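Besuch bei Backlund in Vutidley, Notizen vom Montag

Nur schnell runtergeschrieben, bevor ich die Hälfte wieder vergesse. Ausführlicher Bericht kommt vielleicht noch, vielleicht auch nicht.

Anreise über Nurnurbridge, Zug pünktlich, Parkplätze vor der Halle wohl knapp (für alle, die mit dem Auto wollen). Anmeldung am Empfang, Besucherausweis, dann direkt rein. Kaffee gabs erst hinterher. Gruppe angenehm klein, man konnte Fragen stellen, ohne zu drängeln.

Mir gings vor allem ums Geld. Wir planen für nächstes Jahr eine Zelle mit zwei Armen, und im Antrag steht bisher nur eine Zahl, die jemand aus einem alten Angebot abgeschrieben hat. Die stimmt hinten und vorne nicht. Arme selbst sind der Posten, den jeder auf dem Schirm hat. Vergessen werden: Gestell, Kabelführung, Greifer plus Ersatzfinger, Boden (trägt der das überhaupt?), Schulung. Backlund rechnet dafür pauschal 20 Prozent auf den Gerätepreis drauf. Fand ich erst viel, nach dem Rundgang eher knapp.

Vorgeführt wurde mit Alltagskram, Dosen, Papier, Stoff. Gut so. Mit sauberen Metallklötzen sieht jeder Greifer toll aus, weiches Zeug ist eine andere Liga und genau das haben wir ja zu Hause auf dem Tisch.

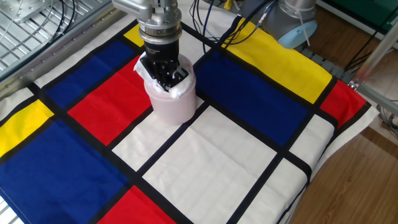

Zum Greifer habe ich am längsten gefragt. Ersatzfinger im Satz 685 Euro, Lieferzeit 4 Wochen. Heißt für uns: einen Satz gleich mitbestellen, sonst steht die Zelle beim ersten Bruch einen Monat rum. Wartungsvertrag 913 Euro im Quartal, Anfahrt nicht drin. Muss man verhandeln. Der Kollege neben mir meinte, bei Batwood sei die Anfahrt dabei, dafür der Grundpreis höher. Angebot von dort fordere ich diese Woche an.

Kabel nochmal, weil unterschätzt. Zwei Arme an einem Tisch, da kommt einiges zusammen, und bei uns ist die Decke niedriger als in Vutidley. Also vorher ausmessen!! Nicht wie beim letzten Mal nach der Lieferung.

Miete wäre auch möglich, Mindestlaufzeit ein halbes Jahr. Anrechnung auf den Kauf angeblich ja, schriftlich hab ichs noch nicht. Würde für den Antrag trotzdem beide Varianten durchrechnen, die Verwaltung fragt eh danach.

Offen: Versicherung während der Aufbauphase, Abnahme (wer unterschreibt?), Stromanschluss. Und ob die Schulung bei uns im Haus geht oder alle nach Vutidley müsen. Reisekosten stehen nämlich auch nirgends.

Nächster Vorführtermin ist im August, Anmeldung per Mail ans Backlund-Büro. Wer von uns mitwill, bitte bei mir melden, dann buche ich die Fahrkarten zusammen.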